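Print this page
E-mail this page

Clullmont Plate Handling Project
Minutes of the March meeting, example collection

Present: Akua Ofori (chair), Theophilus Annan, Signe Sveinbjörnsson, Ekua Agyeman, Kenza Ait Brahim (minutes)
Meeting opened at 2:10 p.m.

1. Minutes of the last meeting
Accepted with one change. Theophilus asked that "the policy learned to pick the plate" be replaced with "the policy picked the plate in the runs we kept." Agreed.

2. Where the collection stands
Ekua reported 458 simulated demonstrations saved against a target of 600. All are the same task: approach the holder, grip the microplate, lift it clear. Of these, 35 have been flagged in review, mostly for the fingers closing on the holder and dragging it with the plate. She proposed dropping the flagged ones and carrying on.

Theophilus wanted to know what the 600 was based on. Ekua said it came from the Akolgo proposal. Akua, who wrote the proposal, said it was a planning number. Theophilus asked that the minutes show no one present could defend it as a number of examples that would be enough for anything. So noted.

Signe would keep the flagged runs in a separate folder. A bad grip with a known cause is more use to her than another clean one that looks like the last fifty. Agreed, 35 runs to be moved and not deleted.

3. Variety in the scenes
Long discussion. The Gunel scene generator changes the angle of the breadboard and the holder and moves the light. It does not change the plate type, the table or the floor. Theophilus said we are calling this "varied" in the Flallano report and he would not sign that. Kenza suggested "varied in pose and lighting." He can live with it.

Signe raised the arm's shadow. When it falls over the left part of the board the holes are still there to be seen, but the surface goes much darker, and she suspects the learner may be picking up on the shadow's edge to find its way in. Ekua thinks this unlikely. Neither has a test to point to. Signe to render 2 matched sets, arm shadow on and arm shadow off, same starting poses, and compare.

Theophilus also asked whether anyone had looked at how the white square marker at the corner of the holder is being used. If the policy only works with the marker in view we have built a marker follower. Ekua to mask it in a held-out batch.

4. Real bench
Akua would like a date for trying the policy on hardware. Not agreed. Theophilus and Signe both want item 3 finished first. Akua noted that Flallano has been told spring and will ask.

5. Actions
Ekua: move flagged runs; masked marker batch
Signe: shadow comparison
Kenza: reword the Flallano report
Akua: find out what the 600 rests on, or take it out

6. Any other business
File naming is still a mess. Carried over again.

Closed at 3:25 p.m.

Attachment to item 3

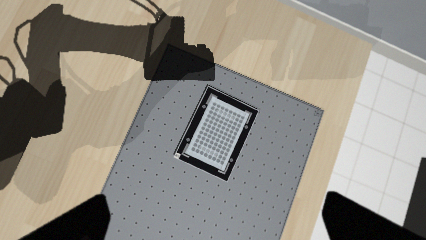 Simulated start pose, fingers open, 96-well plate in its holder, arm shadow on.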